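Sosevden Lettings / Maintenance desk
Ticket: Musty smell on outerwear, back bedroom
Opened: 12/12/24
Reported by: Tarık Eren
Priority: Normal
Status: Open, monitoring

Problem as reported

Padded winter jacket picks up a musty smell within a day or two of being left in the back bedroom. Washed twice. Smell goes after washing and returns. Cotton shirts kept in the same room are affected less. The jacket is fine if it is kept in the hall. I would like to know whether the fault is with the jacket, the bedding or the room before anyone spends money.

Item details

Dark navy, quilted, stand-up collar, snap at the foot of the placket, drawcords at both sides of the hem, "SINCE 1988" in white on the front. Care label has been cut out, so the filling is unknown. It normally hangs on the back of the door. For the tests it was laid flat on the bed, front side up.

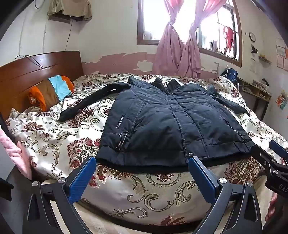
Dağdelen replied: Padding of that thickness can hold moisture in the middle long after the shell feels dry. Please rule that out first. Give it a full day on an airer in another room, turn it inside out halfway through, and leave the pockets open. If it still smells at the end of that, it wants another wash with half the powder. If it doesn't, bring it back to the bedroom and tell us how long the smell takes to return. Please also say whether the bedspread smells.

Test 1: airing
Done as asked, in the hall. No smell at the end. Jacket weighed on the kitchen scales before and after: 1,000 g both times. Scales read in steps of 4 g. I take this to mean it was already dry at the start.

Test 2: jacket back in bedroom, on the door
Smell returned on the second morning, faint, strongest at the back panel, which faces the door.

Test 3: jacket on bed
Smell returned on the first morning. Stronger than in test 2. Bedspread checked at the same time, slight smell along the wall edge only. The middle and the foot of the bed were clean.

Test 4: bedspread alone
Washed, dried in the hall, put back. Wall edge smelled again after three nights. Jacket was out of the room throughout, so it is not passing the smell to the bedding.

Readings
Prutby hygrometer, borrowed. Heating at 22 °C throughout. Humidity was higher behind the bed than at the desk on every reading. I did not keep the individual figures for the first week. Window was shut at night and opened for a short time most mornings.

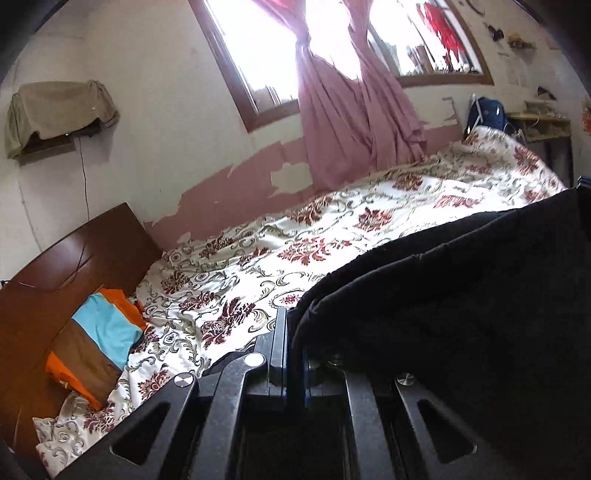

The air conditioner has not been run since the weather turned, and I do not regard it as a suspect. It was serviced by Plultuneck before being put away for the winter and no leak was recorded. The cloth cover has stayed on for all tests and has no smell of its own. What I would ask the desk to look at is the wall. The pink paint on the lower band behind the bed has flaked down to white plaster in patches, starting at the corner of the headboard, while the white part higher up was dry to the touch when I checked it. The bed is hard against that band, so no air gets behind it.

Request to desk
1. Damp meter reading on the lower wall, at the headboard corner and further along.
2. Confirmation of what is on the other side of that wall.
3. No repainting until 1 and 2 are done. The last coat was put straight over the old one.

Interim measures
Bed to be pulled out 200 mm from the wall. Jacket to stay in the hall. Window open for longer in the mornings, curtain clear of the bed. Bedspread to be checked weekly at the wall edge.

Next review: February, or sooner if the smell reaches the desk side of the room.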